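Wivholm Season Two Box Set: A Review From the Sofa

By Ingegerd Lunde
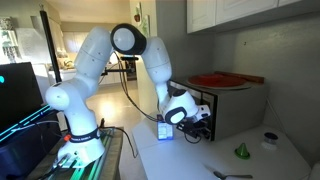
I came to Wivholm the way I come to most long family dramas, which is to say a year behind everyone else and with somebody's spoilers already in my head. The second season has now been put out as a box set, and I have spent the better part of a month with it, mostly in the evenings and once (I'm a little embarrassed to say) straight through until breakfast. I watch with the kitchen door open so I can hear the kettle, and the microwave is as much a part of my viewing as the remote, because this is a show with long episodes and I am a person who lets her tea go cold. I must have reheated the same mug three times during the wedding episode alone, and I didn't want to pause it once.

If you haven't met the Ernow family yet, let me catch you up. They own the ferry at Wivholm, a little harbor town where every cousin has a key to every other cousin's house, and the first season ended with old Mrs. Ernow changing her will on the very night her younger son came home. Season two picks up the next morning. She won't say what she changed, the lawyer won't say either, and her daughter-in-law Marta starts going through the desk drawers while the rest of the family is at church. I have watched a lot of desk drawers being gone through in my time, and I can tell you this one had me sitting up!

What I love most is how much room the writers give to ordinary talk. There's a whole scene in the fourth episode where Marta and the son's new fiancée peel potatoes and say almost nothing that matters, and by the end of it you know perfectly well that they are going to be enemies. Nothing is slammed and nobody cries. The fiancée simply takes the better knife. I went back and watched it again before bed, and then I told my sister the entire thing over the phone, potato by potato, which she was very patient about.

Damian Czarnecka plays the younger son, and I'll admit I was not sure about him at first. He mumbled his way through a good deal of season one, and I had the subtitles on for him even though everyone else came through clear as a bell. He's so much better here. When he finds out about the loan on the ferry he goes quiet in a completely different way, and there is a look he gives his mother across the dinner table that I would put up against anything I've seen on television this year. His scenes with the dog are lovely too – the dog is called Piątek and very nearly steals the season.

Now for the parts I liked less. The middle of the season sags, there's no way around it. We spend two full episodes on a business rival who wants to buy the harbor, and he's the sort of villain who stands at windows with a drink and explains his plan to people who already know it. Every time the story cut back to him I found myself folding laundry. The wedding, when it finally comes, pulls everything together again, but I do think they could have gotten there an hour sooner and lost nothing except some expensive suits.

The set itself comes from Fludo, and it's a nice thing to have on the shelf. There are 7 discs in a fold-out case, with the last one given over to extras. The best of those is a long conversation with the costume department about Mrs. Ernow's cardigans, all of which were knitted for the show, and if you knit at all you'll want a pencil handy. The bloopers are short and not very funny. The booklet has an episode guide that gives away the ending of episode nine in its one-line summary, so please, please don't read it over supper the way I did.

A few practical matters. The picture is sharp and the harbor scenes look wonderful, especially the early morning ones with the fog coming in. The sound is more of a mixed bag. The music is a good bit louder than the voices, and I kept turning it down for the accordion and up again for the whispering. The case is stiff at first and I was nervous about snapping a disc, though it has loosened up with use.

Would I tell you to buy it? If you already love the Ernows, yes, and I expect you already have. If you're new, borrow season one from somebody first and see how you feel about the ferry. I've put mine on the low shelf next to the Christmas films and I plan on starting over in December, when my sister comes to stay and can finally see the potatoes for herself.

Contact the reviews desk | © Sofa Evenings, all rights reserved | Back to top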